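Panano Releases Setup and Service Procedure for Two-Arm Household Robot Cell at Zoltport

ZOLTPORT, March – Panano today released the setup and service procedure for its two-arm household robot cell at Zoltport. The procedure covers the simulated apartment in which each robot configuration is checked, the mounting and alignment of the head sensor, and the maintenance of the arms and grippers. It replaces the commissioning notes issued with the first version of the cell and applies to all units built on the Promard torso.

The simulated apartment is used before any change is loaded to the physical machine. A technician loads the robot model, raises both arms to the service pose with the grippers open and pointing up, and compares the joint readings with the stored reference. 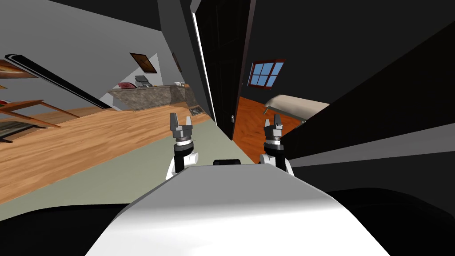
Reading time: 2 minutes

The service pose is the starting point for every check in the procedure. With both grippers raised beside the torso, the wrist joints are away from the body shell and the fingers can be opened and closed through their full travel. The left arm is checked first, then the right. A unit passes when both arms return to the reference position on 6 consecutive cycles.

Alignment of the head sensor is handled separately. The view from the sensor may be rolled well away from level at startup, and the procedure requires the roll value to be read and recorded before any correction is entered. Correcting the value in the viewer alone is not accepted. The offset must be written to the robot model, the model reloaded, and the reading taken again.

The revised procedure contains 182 individual checks, divided between daily, weekly and on-change schedules. Daily checks are limited to joint zero, gripper travel and sensor roll. Weekly checks are run on Friday, when the cell is out of normal use, and add cable inspection and wrist torque on the physical unit. On-change checks apply after replacement of a wrist, a finger pair or the sensor housing. 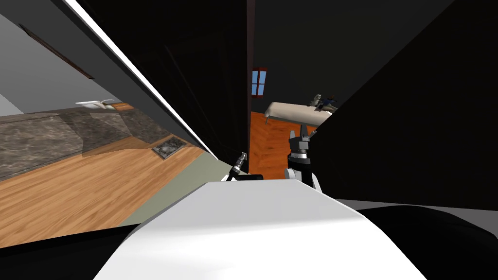 Collision geometry is the second main part of the release. Earlier models used one simplified volume for the torso and one for each arm, and this produced false contact reports when an arm was lowered toward the body. Hájek, which supplies the modeling work for the cell, has replaced these with separate volumes for shell, wrist and fingers. The doorway is a useful test position: one gripper stands upright against the orange floor of the room beyond, low in the opening, while only the tip of the other arm shows above the white shell. Both arms must be reported clear of the body in this position before the new geometry is accepted.

Surface contact with walls and doors is tested next. Large dark surfaces close to the robot give the sensor little to work with, so distance values are taken from the model and compared with the sensor output. Differences above the set limit are logged as faults – they are not averaged out.

On the physical cell, finger pads are replaced after 258 hours of operation or at the first sign of uneven wear. Wrist covers are removed only with the arm supported and power isolated. After reassembly, the technician repeats the on-change checks in simulation and then on the machine, in that order.

The procedure is available now to operators of the Zoltport cell through the Panano service desk. Sites using the earlier commissioning notes should complete one full set of checks before changing schedules. Existing joint references can be kept; sensor offsets must be recorded again.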